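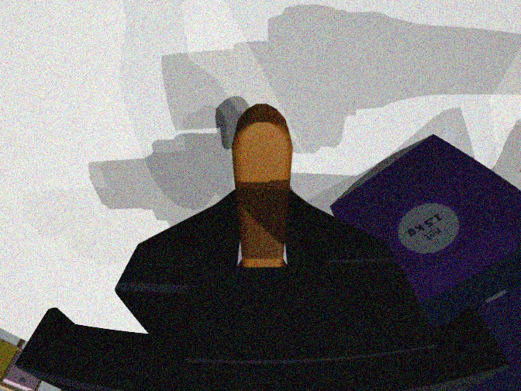

ok thread. spent the week teaching two arms a tabletop task by remote control, all in sim, and I have Opinions. posting before I forget them

setup first. two black arms on a white table, me driving both with a pair of handheld leaders, Tellport doing the link between my hands and the sim. target is a thin blue oval on the tabletop. stuff goes in the oval. sounds easy. ha

goal is 262 clean demos before we train anything. not 262 tries. 262 I'd be ok showing to a policy and saying "do this"

first batch was garbage and it was my fault. I was driving like a person in a hurry. big swoops, then a little panicky wiggle right before the grasp. guess what the policy learned from the test set. the wiggle

so rule one, slow down before the object and not on top of it. pick your approach, stop, THEN go down. looks dumb, trains great

rule two took me way longer. don't fix mistakes in secret. if I miss the grasp I back off all the way to a clear hover and come in again, same path. half corrections are poison, the arm learns to hang around near the thing and dither

we do keep some recoveries btw. on purpose, labeled. but a recovery has to look like a decision

two arms is its own problem. your brain wants one hand to work and the other to float. and the floating hand drifts! you don't notice, you're staring at the busy gripper. then you replay it and the idle arm has wandered halfway across the table like it heard a noise

fix: park pose for the idle arm. up, wrist high, fingers open, leave it. I say "parked" out loud before I start with the other one. yes alone in a room. yes it helps
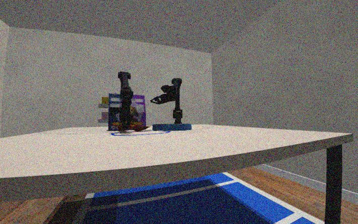 CAMERA STUFF (several of you asked)

we log more than one view. close up from near the gripper, plus wider ones of the whole table. close view is where the grasp lives, wide view is where you find out your elbow was about to hit a box

I drive off the wide one until I'm near, then switch my eyes over. took days to get used to. still get it wrong when I'm tired

renders are grainy. left it grainy. Van den Broek on the render side offered a clean pass and I said no thanks, I want the policy to see the same ugly pixels I see. may regret this, will report back

shadows matter more than I thought too. with a flat view the gripper's own shadow is my best depth cue. when shadow and fingertip come together you're basically there. turned the light down once to see what happens and missed six in a row - so the light stays where it is now

numbers, for people who like numbers. every demo gets capped at 2,000 steps. if I'm not done by then it gets tossed, no begging. my early ones kept dying at the cap. now I mostly finish with room to spare

exception is the tall carton. it's the cereal looking one with the cartoon-ish face on the front, and it blocks stuff. bring an arm down beside it and you lose half of what's behind it, so you're steering partly from memory. Narkora (our logging tool, long story) let me bump the cap to 2,450 for just those runs and that was enough

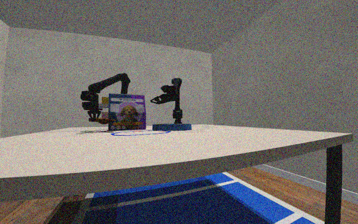 and for those I changed the order too. left arm goes in first, down close to the box, right one holds back until left is out. tried it the other way and the wrists kept wanting the same air

biggest suprise: consistency beats skill. my prettiest demos, the ones where I improvised something clever, were the worst for training. boring ones win. same approach, same height, same pause

second biggest, my hands. leaders are light but an hour of hovering is an hour of hovering. I take breaks now. demos after a break are visibly better, you could plot it, I might plot it

things I'd tell april me: write down your rules before demo one. watch your own replays at double speed, teh drift jumps right out. delete without mercy. and eat something

still open: do I mix the box runs in with the rest or train on them apart. Gedov folks mix everything and swear by it. I'm leaning apart but could be talked out of it, replies are open

first training run kicks off once the last demos are in. back to the leaders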